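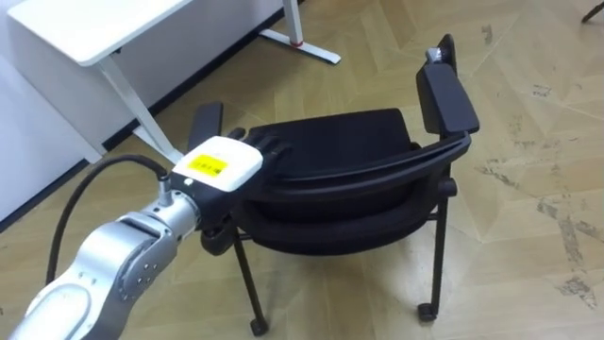 By Duyên Nông, Rakness

Section 5. Moving the chair and getting it back under the desk

Okay, the desk is up, the chair is together, and you've swept up the cardboard crumbs (I hope!). This section is the everyday stuff: how to pull the chair out, turn it, slide it home again and keep the floor nice while you do it. I wrote it for the Skidia chair and the Warent desk, since those are what we put in the small rooms, but most of it will work with any black office chair and a plain white table.

I've been setting up these rooms since June and I still scuff things now and then, so don't feel bad if your first few tries are clumsy.

5.1 Before you move anything

1. Look at the floor first. Our parquet is light wood and it shows everything. Run a dry microfiber cloth over the patch between the desk and where you want the chair to end up. Grit is what scratches, much more than the chair itself.

2. Take everything off the seat. Bags, sweaters, the manual you're reading right now.

3. Check that no cord is lying across the path. If you find one, lift it out of the way instead of trying to hop the chair over it.

4. Give the armrests a gentle wiggle. A bit of play is fine on the Skidia. If one swings freely, go back to Section 3 and tighten it before you put any weight on it.

5.2 Pulling the chair out

1. Stand beside the chair or behind it, whichever gives you more room. I like the side, because then I can see the legs and the desk at once.

2. Pick your hold. The top of the backrest is the natural place and it's what I use for short moves. You can also take the edge of the seat near an armrest, which is handy when you only want to nudge the chair around to a new angle.

3. Ease it out slowly, about the length of your forearm, then stop and look at where the legs are. They splay out wider than you'd think (mine catch on the desk foot at least once a week).

4. Turn the chair once it's clear of the desk. Turning it while it's still half under the tabletop is how armrests meet table edges, and the table edge usually loses.

Note: If you're holding the seat, grip the firm rim and leave the soft top of the cushion alone. Tugging on the fabric over and over will loosen it, and I haven't found a good way to get it tight again.

CAUTION: Don't pull hard on the top of the backrest with the legs stuck. The chair will tip toward you. Let go, free the leg, start over.

5.3 Which way should it face?

For a room somebody's about to use, I leave the chair partly out and angled away from the desk, so you can walk up and sit down without wrestling it. For a room that's closing for the night, it goes all the way in. Pick one habit per room and stick with it, or you'll be fixing each other's chairs forever.
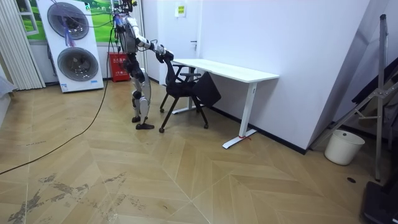
Set-up notes by Duyên Nông | 2021-09-09

5.4 Sliding it back under

1. Line the chair up with the gap between the two desk legs. The Warent's legs are T-shaped, with a long flat foot on the floor, so the opening at floor level matters just as much as the one up top.

2. Check the armrest height against the underside of the tabletop. Crouch down and really look! If the pads are going to hit, lower them if yours adjust, or just park the chair with the armrests outside. I went years without knowing mine went down.

3. Push from the backrest with both hands, low and level. Keep it slow for the last bit.

4. Stop when the armrests are near the edge. They don't have to touch it, and I'd leave a finger's width so the paint stays clean.

5. Step back toward the door and see whether you've got a clear walkway. In a small room I want to get from the door to the far side of the desk without turning sideways.

Note: Keep the chair away from the fire extinguisher cabinet and out of the door swing. It's tempting to stash a spare chair in either spot. Please don't, even for five minutes. The same goes for anything with a vent grille on the front, which needs its breathing room.

5.5 Looking after the mesh and the cushion

The mesh backrest collects dust in a way you won't see until the sun hits it. I use the brush end of a vacuum on the lowest setting, top to bottom, and then do the seat with the same brush. For a spill, blot with a damp cloth and a drop of dish soap, then let it air dry overnight. No bleach on black fabric, ever (ask me how I know).

The plastic parts just get a wipe. Same for the white desk legs, and don't skip the flat feet, where shoes leave gray streaks. A melamine sponge takes those off, though go lightly on the glossy bits.

5.6 If something's not right

The chair rocks: move it a hand's width over and try again. It might be the floor. If it still rocks, loosen the leg bolts, sit in the chair, and have someone tighten them in turn.

It squeaks when you pull it: check for grit under the legs, then for a loose armrest.

It leaves black marks on the wood: rub with a dry cloth first. A pencil eraser gets most of what's left. We put felt under the Phùng room chairs and I change the felt when it goes flat.

Spare felt and the hex key live in the top drawer at the Rakness front desk. Put the key back when you're done, please!

Related sections
Section 3. Fitting the Skidia armrests
Section 4. Leveling the Warent desk
Section 6. Cords, plugs and where to run them
Floor care for light parquet
Phùng room: closing-up list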